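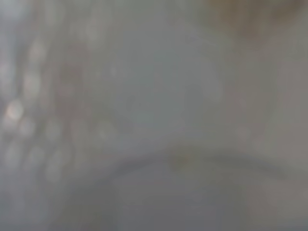
Chapter 6
Looking after the wrist camera

What you need before starting: chapter 4 (stopping the cell safely), chapter 3 (cables and connectors), a torch, lint-free cloths, the lens card. Not the workshop rag. Ever.

6.1 Why a whole chapter on one small camera

The training cell at Urau has two arms, a gripper on each, and a small camera on each wrist. Most of the faults trainees get sent to look at turn out to be in the last hand's width of the arm. Not the motors. Not the controller. The bit that gets knocked, greased, breathed on and wiped with somebody's sleeve.

A wrist camera has a hard life. It goes wherever the gripper goes, so it sees the job from very close, and it gets whatever the job throws off. Dust, cutting fluid, tape glue, fingerprints from the person who changed the fingers last shift. And it shakes. A mount screw that was tight in December can be a quarter turn out by spring and you won't see it by looking.

The trouble is the cell carries on. A blocked sensor will usually stop a machine. A bad picture often doesn't. The software takes what it's given, makes a poor guess, and the arm goes confidently to the wrong place. Moushumi Barua, who wrote the first set of fault sheets for the cell, puts "picture soft" at the top of sheet one for that reason. Check it first, before you touch a single setting.

6.2 The case we follow in this chapter

Start of the early shift. Job 3827 in the cell log. Nimal Pathirana was on, with Mahfuz Munshi shadowing. The entry reads, in full:

"L wrist pic grey, no edges. Missed pick x4. Stopped cell. Not touched anything."

A good entry. Short, says which side, says what the arm did, and the last three words matter more than the rest. If he had cleaned the lens first and written it up after, we would never know what the fault was, only that it went away.

Keep this entry in mind as you read. We come back to it at each step and at the end of the chapter you will write the closing note yourself.

6.3 Words used in this chapter

Soft: no crisp edges anywhere in the picture. Can be focus, dirt, or an object too close.
Washed out: colours weak, darks not dark. Often stray light or a film on the glass.
Near limit: the closest distance at which the lens can give a sharp edge. Anything nearer is blurred however clean the glass is.
Hand-eye values: the numbers that tell the controller where the camera sits relative to the gripper. If the camera moves in its mount these are wrong, even if the picture looks lovely.
Lens card: the printed card with the black and white squares. Lives in the drawer under the controller. Put it back.

6.4 Four causes, and the order to try them

People want to start with the focus ring becuase it is the one thing they can turn. Don't. Once you have moved it you have two faults.

First, distance. Is something simply too close? Jog the arm back, slow, and watch the live picture. If edges come back as you retreat, the lens is probably fine and the question is why the arm was parked there. Look at the program, or at who last taught the point.

Second, dirt. Torch at a low angle across the glass. A film shows up as a haze, a fingerprint as ridges. Blow first, then wipe, one direction, fresh bit of cloth each pass. Grit dragged in circles does more harm than the grease did.

Third, the mount. Finger and thumb on the housing, gentle pressure. Any movement at all and you stop there. Tighten to the figure on the plate, then redo the hand-eye values (section 6.7). Do not skip this becuase the picture looks good again.

Fourth, focus. Only now. Lens card at working distance, loosen the locking screw, turn a little, wait, look. The Salminen lenses on this cell have a very short travel and it is easy to go straight past. Lock it. Look again after locking, the screw can drag the ring with it.

If none of the four helps, it goes to Imach as a camera swap and you want chapter 9.

6.5 Before you put your hands in

Cell stopped, key out, key in your pocket. Left and right arms both, even if only one is at fault. They share a bench and the other one doesn't know you are there.

Save a still of the live picture before you clean or move anything. One from where the arm stopped, one with the arm backed off. Put the job number in the file name. Arūnas Kalniņš keeps a folder of these going back to when the cell was still at Skultard, and it is more use than the manual when you are trying to tell haze from bad focus.

Write the time. Trainees forget the time.

6.6 To do now

Copy out the log entry from 6.2 and list what it does not tell you. There is quite a lot.

Write down what you would ask Nimal before going near the cell. Keep to things he could really have seen or heard from the gate.

With your instructor, jog the left arm towards the lens card until the squares go soft, and note the distance. Same again on the right. Trevor Doucette's group got two different answers and spent the afternoon finding out why, see 6.8.

Then go on to 6.7, Redoing the hand-eye values. Bring the card.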